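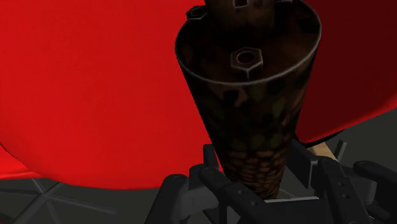
Hex nuts on a dark tapered part. Render.

Home Products Support FAQ Contact

Electronic Shelf Labels: Frequently Asked Questions

Reading time: 4 minutes

Last revised 30 December 2020

What does a Brernis label system consist of?

Labels, one or more base stations, and the label server. The server reads prices from your point-of-sale database and sends them to the base stations, which pass them to the labels by radio. The server can run on a store machine or at head office.

How many labels can one base station handle?

Up to 1,000. Stores with metal gondolas over six feet high often need a second base station well before that limit. Run the coverage test in the setup menu with the shelves stocked, as full shelves block more signal than empty ones.

How long does a price change take to reach the shelf?

A single change shows in 17 seconds or less under normal load. Batch changes are queued by aisle. A batch of 242 labels on one base station clears in under 4 minutes. Schedule full-store changes outside opening hours.

What happens if the register and the label disagree?

The register price is always treated as correct. The server compares both values every night and lists any mismatch in the exceptions report. A label that fails to confirm three times in a row is marked "stale" and must be checked by hand.
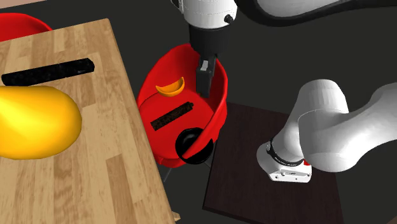
Image credit: Plarell render library

Can labels show a promotion and the regular price together?

Yes, if the template has both fields. The "was" field stays blank unless the promotion record has a start date and an end date. Unit price is a separate field and is not worked out by the label. It must come from the item file.

Do labels keep the price when the power goes out?

Yes. The display holds its last content with no power. Changes made during the outage are sent once the base station reconnects, oldest first.

Which item file formats are accepted?

CSV and fixed-width text. The Brirard connector reads item files directly and needs no export step. Leading zeros in item codes must be kept. Opening a CSV in a spreadsheet program and saving it again will usually strip them.

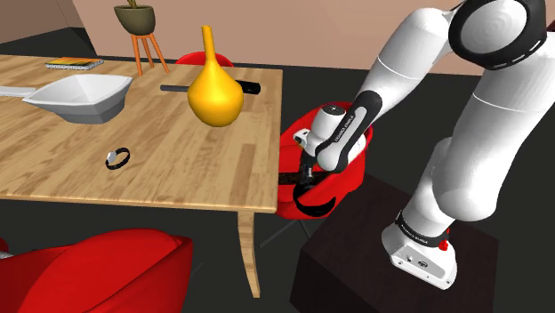

Brernis Store Systems, Shelf Data Team

Can a label be moved to another product?

Yes. Scan the label, then the new item, and wait for the screen to refresh. The old link is removed at the same time. Do not peel off the label barcode.

Are third-party rails supported?

Hämmerli flat rails fit without an adapter. Angled rails need the short clip.

Comments (3)

Thiện Lưu
The stale flag stays on after a battery swap. Is there a way to clear it without relinking the item?

Shelf Data Team
Hold the side button until the label number appears. The flag clears at the next nightly compare.

gridaisle
Leading zeros got us in May. Whole dairy section went to exceptions.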